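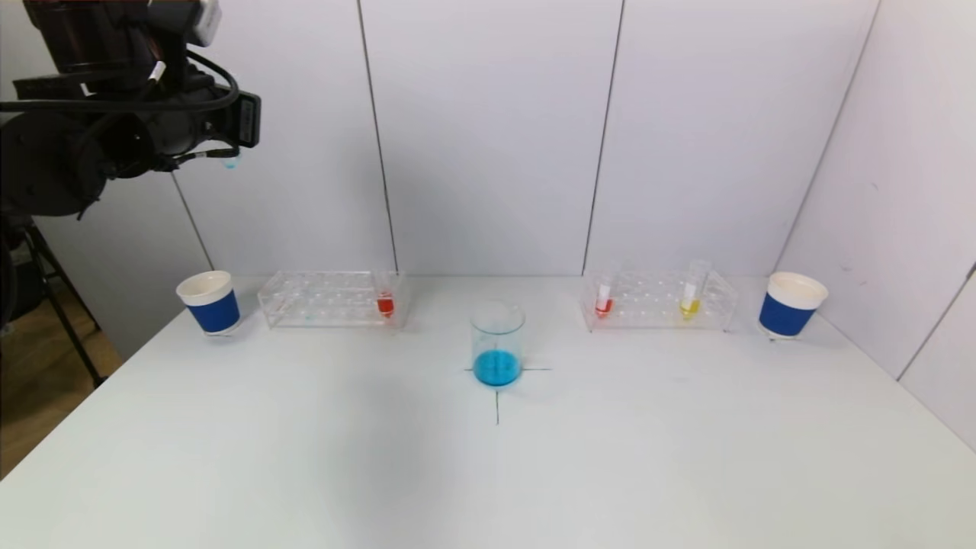

**Karby Touring Caravan Club, Technical Sub-group**
**Minutes of the meeting held on 30th October**

Present: five members of the sub-group, quorate. One apology received from the Darkgate section.

## 1. Minutes of the previous meeting

The minutes of the June meeting were agreed with one correction. Under item 4, "nose weight" should read "noseweight limit of the towing vehicle". The correction has been made in the file copy.

## 2. Matters arising

2.1 Noseweight gauge. The club gauge has been checked against a set of test weights and reads low over the upper half of its scale. It is to be withdrawn from loan. Members who borrowed it during the summer will be told by email and asked to weigh again before their next trip.

2.2 Wheel torque notice. The notice at the Darkgate storage compound has been replaced. The old one gave a single torque value for all wheels. The new one tells members to use the value in the caravan handbook and to check again after the first short run following a wheel change.

2.3 Hitch lock keys. Carried forward.

## 3. Storage compound, Darkgate

3.1 The surface of the lower row has been regraded. Standing water was reported at pitches 3 and 7 after heavy rain. The contractor has been asked to return and look at the fall towards the drain.

3.2 It was noted that several caravans are stored with the handbrake on. Members are reminded that brakes left on over winter can bind. Chocks should be used and the handbrake released, except on the sloping pitches by the gate, where the compound rules require both chocks and brake.

3.3 A request to allow battery charging from the compound supply was discussed. The supply is a single circuit which also feeds the gate and the lights. The request was refused for this winter. It may be raised again if a second circuit is fitted.

## 4. Damp readings

4.1 The sub-group received the results of the club damp check. The meter was used at the same points on each van: window corners, front locker, wheel arches and the rear panel below the light cluster.

4.2 In all, 339 readings were taken. The highest were in the front lockers, mostly where the awning rail meets the front panel. The sub-group took the view that the rail sealant is the likely cause in the older vans. A reading alone does not show where the water gets in, and owners have been advised to have the rail looked at before any panel is opened up.

4.3 Two members questioned the use of a pin meter on finished wallboard. It was agreed that pins will be used only inside lockers and under bunks. A pinless meter will be used elsewhere, and the two sets of readings will be kept in separate columns as they cannot be compared directly.

4.4 Owners will receive their own readings only. The combined table will be held by the sub-group.

## 5. Stabiliser hitch pads

5.1 Reports of noise from stabiliser hitches were considered. In most cases the towball had been greased, or paint had been left on a new ball. Both will contaminate the friction pads.

5.2 The advice sheet will be reworded as follows: "Clean the towball with a suitable degreaser and a dry cloth before hitching. Remove any paint from a new ball. Do not grease the ball if a friction stabiliser is fitted. Pads that have taken up grease should be replaced, as sanding rarely restores them."

5.3 A member asked for the sheet to give a pad life in miles. This was not agreed. Wear depends on load and road, and the indicator on the hitch should be used.

## 6. Treketik levelling system

6.1 A demonstration unit of the Treketik levelling system was fitted to the club's twin-axle van in June. It was used on grass, hardstanding and the Hứa rally field, which has a marked cross slope.

6.2 Findings:

- Levelling was repeatable on hardstanding.
- On soft grass the downhill leg sank and the cycle had to be run again. Larger foot pads cured this.
- The control box lost its stored level when the leisure battery was disconnected and had to be set up afresh.
- The added weight comes straight off the user payload. On a lightly plated van this would be a serious drawback.

6.3 It was agreed to publish the findings in the newsletter without a recommendation. The weight figure will be left out until the van has been over a public weighbridge with the unit fitted and again with it removed.

## 7. Gas safety

7.1 Members have asked whether the regulator hose may be kept beyond its marked date if it looks sound. The answer remains no. The hose is cheap and should be changed.

7.2 The leak detection fluid in the club kit is past its date. A new bottle will be bought. Washing-up liquid is not to be used in its place.

## 8. Actions

| Item | Action | State |
|---|---|---|
| 2.1 | Email borrowers of the noseweight gauge | Open |
| 2.3 | Trace spare hitch lock keys | Carried forward |
| 3.1 | Contractor to inspect fall at pitches 3 and 7 | Requested |
| 4.3 | Split damp record into pin and pinless columns | Open |
| 5.2 | Issue reworded hitch sheet | Agreed |
| 6.3 | Weigh van with and without levelling unit | Open |
| 7.2 | Buy leak detection fluid | Open |

## 9. Any other business

A query was received on fitting van tyres of a higher load index than those listed on the plate. This is allowed, but the plated limit of the van does not change and the correct pressure must be obtained from the tyre maker.

The next meeting will be called once the weighbridge figures are to hand.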